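Prosby Community Help > Accounts & Security
Got a password reset email I never asked for, now worried about my whole hosting account

Posted by Elmarie Engelbrecht

Hello everyone, and sorry in advance if this is long. I run a small website for my quilting group (patterns, a calendar, a contact form) and it has lived on Prosby for years without giving me a minute of trouble. Yesterday evening I got an email saying someone had asked to reset my password. I hadn't. I left it alone, and then 20 minutes later a second one came, and this morning there was a third.

I can still log in with my old password, so I'm hoping that means nobody got in? But when I went poking around the settings, I found an email forwarding address on the account that I don't recognize. It could be something my nephew set up when he helped me move the site over in November, and he isn't answering his phone at the moment. I also have the Rendari backup plugin installed and I have no idea whether that has its own password or shares mine.

What should I do first? I'm comfortable following steps if they're written out, but please be gentle with the terminology!

Austra Mets
Hi Elmarie, no need to be sorry, you gave us just what we need. The reset emails alone wouldn't worry me too much. Anyone who knows your email address can type it into the "forgot password" box, and there are scripts that do it all day long. The forwarding address is the part I'd deal with right away, before your nephew calls back. If it belongs to someone else, they could be getting a copy of those reset emails too.

I'd go in this order:

Start with your email account, even before Prosby. Change that password to something new and long, and look for any forwarding rules in there as well. Then sign in to Prosby by typing the address into your browser yourself. Please don't click the link in any of those emails, even if they look perfectly genuine.

Once you're in, write down the strange forwarding address so you can ask your nephew about it, and then remove it. If it was his, he can add it back in a minute. Change your Prosby password next, and under Security choose "Sign out all devices." Turn on two-step sign-in while you're on that page. It will give you 10 backup codes. Print them and put them somewhere sensible (mine are in the recipe tin, between the soups and the breads).

Rendari does keep its own key, separate from your password, so changing one does nothing to the other. Open the plugin, go to Connection, and press "Generate new key." Your next backup may complain once and then settle down. If it keeps complaining, come back and tell us what it says and we'll work through it together.

Last thing - have a look at the list of users on the site itself. If there's an administrator you don't know, take a screenshot of the list and open a support ticket. They can look through the sign-in records, which go back further than the ones we see.

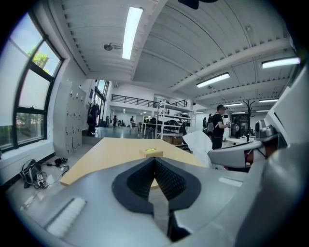 A wooden table top past the gray gripper, with a small cardboard block near the far edge.

Gilles Charpentier
just change the password, it's always spam. I get 10 of those a week

Thaddeus Crenshaw
Austra's order is the one I'd follow, and I'd respectfully disagree with Gilles on this one, because of that forwarding address. I had something similar on a client's site at Poulain a while back, and the extra address had been sitting there for months before any of us thought to look.

One small addition, Elmarie. Your contact form probably sends its messages somewhere, and that setting is kept apart from the account forwarding. On most Prosby sites it's under Forms, then Notifications. Check that the address there is yours, and if the form asks your members for phone numbers or anything like that, it would be kind to let them know should the address turn out to be a stranger's. I hope your nephew picks up soon and it was him all along. Do let us know how you get on!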